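Memory cards, battery grips and one very long Monday

Quick one tonight because I have to be up at 4. Which is also why I'm writing this instead of sleeping.

So the Pekex battery grip finally came. Ordered it in August, forgot I ordered it, got the tracking email, got excited, then it sat in a depot. Anyway. It's here, it's on the camera, and I shot a whole evening concert with it. First impressions, no particular order.

It is heavy. I knew it would be heavy. My right wrist did not know. By the second half I was resting the whole thing on the seat back in front of me between songs, and the lady sitting there was very nice about it.

Vertical shutter button is great. Softer than the one on the body, so I fired off a bunch of frames I didn't mean to. 715 shots by the end of the night and I would bet a good chunk of them are the back of a cello player. You get used to it.

Battery life -- wow. Two batteries in, both full at the start, and the meter still hadn't dropped to the last bar when they brought the house lights up. With one battery I'd normally be crawling around in my bag in the dark by the intermission. That alone is worth the money to me.

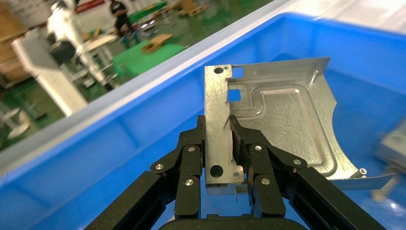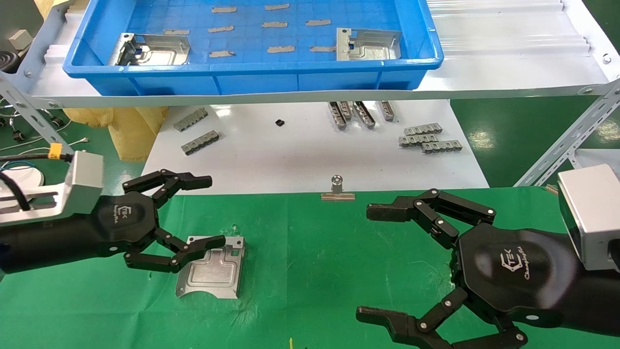

Sheet metal and black grippers, two views.

Ok the cards. This is the part I'm grumpy about.

I bought a Natent card because it was on sale and the reviews were fine. Stills, no problem. Then I switched to video for the encore and it stopped recording after 3 seconds. Tried again. Stopped. The little buffer bar shoots up the right side of the screen and then you're done. I had to swap cards while the choir was walking back on, dropped the good one under a seat, found it with my foot. Missed the first verse completely.

Should of tested it at home. I know. I always tell other people to test at home.

Formatted it in the camera when I got back and tried again in the kitchen. Same thing. Lowered the bitrate and it ran fine, so it's just a slow card with an optimistic label. It's going in the stills pile with a piece of tape on it.

Deepika Palaniappan was shooting from the balcony with the 300 and her stuff came out so much better than mine. Annoying! She was at ISO 3200 the entire night and barely any noise you'd care about. I was scared of going that high so I stayed at 1600 and got a pile of blurry hands. Lesson there. Noise you can live with, blurry violin bows you can't.

We went to Diệp after for noodles and looked thru everything on the back of the cameras, which drains the batteries too by the way. Still had plenty left.

To do before the next one:
Return or give away the Natent card
Get a strap that doesn't dig in
Stop being afraid of 3200
Figure out why the Comon software imports everything twice -- if you know, please comment, it's making me crazy

Video of the encore (minus verse one, sorry) goes up once I've cut it. Probably the weekend. Going to bed.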